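Dronora Market Mug Loan
Progress report to the Drustimano Fund, second period
Covers: July to end of October
Status: running, slightly behind on the wash side, on budget except water

Sorry this is short on polish, the market season ran later than planned and the desk work piled up. Numbers first, then the longer bits. Receipts are in the separate folder, same numbering as last time.

Where we are

Mugs bought to date: 377
Mugs on the shelf or out on loan at last stock check: 368
Stalls taking part: 4
Wash points open: 2

The missing mugs are a mix. Several broken in the crates during the August move (packed them upright, won't do that again), the rest walked. We had allowed for far more in the first-year budget so the replacement line is barely touched. Would like to talk about moving part of that line over to hot water, see below.

What changed since the last report

The deposit. Last period we were on paper tokens and they were a mess. People lost them, the ink ran in the rain, two stalls were using different colors for the same thing. Tokens are gone. Now it is a flat cash or card deposit, paid at the stall with the drink, paid back at any wash point or any other stall in the scheme. Simpler for everybody. The stalls were nervous about paying out for mugs they hadn't lent, so we settle up between them on Monday mornings. Takes most of an hour. Could be faster with a decent spreadsheet and that is on the list.

Teshome Coffee joined in August, which made a big difference. They are the busiest drinks stall by a long way and until they came in a lot of customers simply never saw a mug. They did ask for a few things before signing: a crate delivered before opening, a second crate mid-morning, and no handling of dirty returns behind the counter. First two are fine. The third meant putting a return tub on the customer side, and it took some going back and forth with the market office about where it could stand. It's now at the end of the row by the bread stall. Needs a lid for windy days.

Juice stall dropped out in July, was never a good match. Cold drinks in a mug didn't sell and they wanted tall glasses. No hard feelings. Their place was taken by the soup stall, who turned out to be our easiest partner, soup people bring the mug back because they want somewhere to put the spoon.

Choice of mug

The fund asked about this after the last report so a bit more here. We stayed with the plain straight-sided kind. Reasons: stacks in the crates, fits the wash racks, cheap to replace one at a time instead of by the case. We looked at lidded travel cups again and priced them. The lids are the problem, they double the washing and go missing first. We looked at enamel too. Nice, light, survives a drop, but stallholders said it gets too hot to hold with tea in it, and we had complaints at the spring tryout about exactly that.

No logo on the new batch. The printed ones from year one were the ones that went home with people, at least that is what the stock checks point to. Plain ones come back. We know this won't please everyone as the fund's name was on the first batch, so we've put it on the crates and on the deposit boards in large letters.
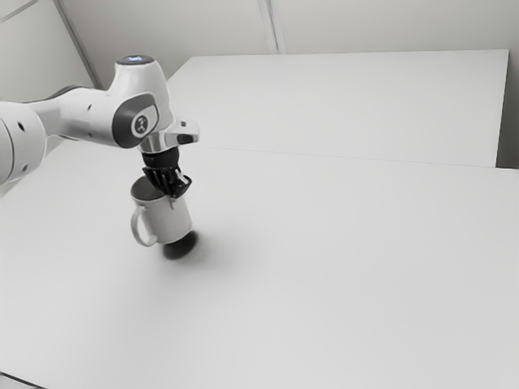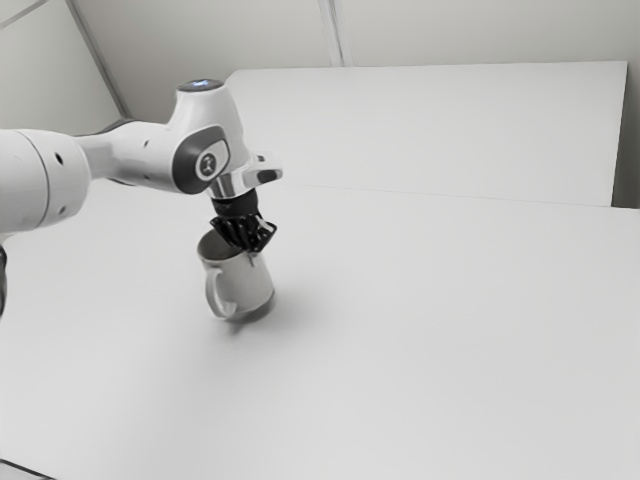
Mug held just above a white tabletop, both images.

Washing

The weak spot this period. Plan was three wash points. We opened the one behind the fish hall in July and the one at Wandari Hall in September. The third, by the bus stands, is not going to happen this year. The drain there belongs to the bus company, and they want their own plumber to do the work, on their own dates, at our cost. We got one price and it was more than the whole wash line. Have asked for a second. Not hopeful.

Wandari Hall is working well. Proper sinks, a drying rack we didn't have to buy, and the hall lets us keep the crates in the side room overnight. What we didn't plan for is the hot water. The heater is small and old and runs out after the late-morning rush. Then there is a wait, the clean crates run low and stalls go back to paper cups for the last part of the day. This happened on most busy Sundays in September and October. We've tried staggering the pickups, which helps some.

The fish hall point has plenty of hot water and nowhere to dry anything. So at the moment we wash there and carry wet crates over to the hall. It is a daft system and everybody knows it. A folding rack has been ordered from the equipment line, should be here before the winter break.

Food safety visit was in September. Passed. Two notes: change the cloths more often, and write down the water temperature at the start of each session. Both done, the log sheet is in the folder.

Money

Spending is close to plan overall. Quick notes by line, full table attached.

Mugs and crates: under. See above.
Deposit float: fully in use, none lost, balanced at end of period.
Wash points: under, but only because the third one isn't built.
Water and power: over. Hall charges us by use and the first bill was higher then we expected. Part of that is the old heater.
Signs and boards: spent in full. Won't need more.
Wages: on plan. The extra hours in August for the move were taken back as time off in October.
Van hire: slightly over, fuel.

Request: we would like to move the unspent part of the mug replacement line, plus the unspent third wash point money, into one line for a larger water heater at Wandari Hall. The hall has agreed in principle and would own and service it afterwards. We'd need a yes or no before the winter break to get it fitted while the market is closed. Draft letter from the hall is in the folder, unsigned as yet.

What people say

We put a card out on the deposit boards asking for comments. Most were friendly. Plenty of people didn't know they could return a mug at a different stall, so the wording on the boards has been changed. A few asked if they could bring their own cup. Yes, always could, stalls were just not saying so. It's now on the board as well, second line.

Complaints were mainly about the queue for the deposit back around closing time. Fair. Everyone returns at once and there is one person with a cash box. On the last market days of October we tried letting the soup stall pay out at the same time and it moved quicker. Will keep that.

A couple of stallholders still feel the scheme slows them down at the counter. We think it does a little, mostly on card payments where the deposit has to be keyed in as its own item. Teshome Coffee put it on one button on their till and said that sorted it. We'll help the others set up the same.

Not done

Schools visit. Pushed to spring, no staff time.
Counting paper cups saved. We promised this. The stalls order cups in different sizes from different suppliers and two of them didn't keep the spring invoices, so there is nothing solid to compare against. Will start a clean count from the first market day after the break.
Web page update. Still shows the old token rules, needs fixing this week.

Next period

Market closes for the winter break and reopens in February. Before then: heater decision, folding rack, lid for the return tub, new log sheets printed. One full stock check with all crates in one place. Talk to the two bakery stalls again, both said maybe after Christmas.

After reopening we want to try a small evening run at Wandari Hall for the film nights. Same mugs, same deposit, no new cost except a few wage hours already in the plan. If that doesn't fit the grant terms please say so early and we'll leave it out.

Next report due end of March. Stock sheet, bills, food safety letter and the wash log are all in the folder. The July van receipt is missing, have asked the hire place for a copy and will send it on.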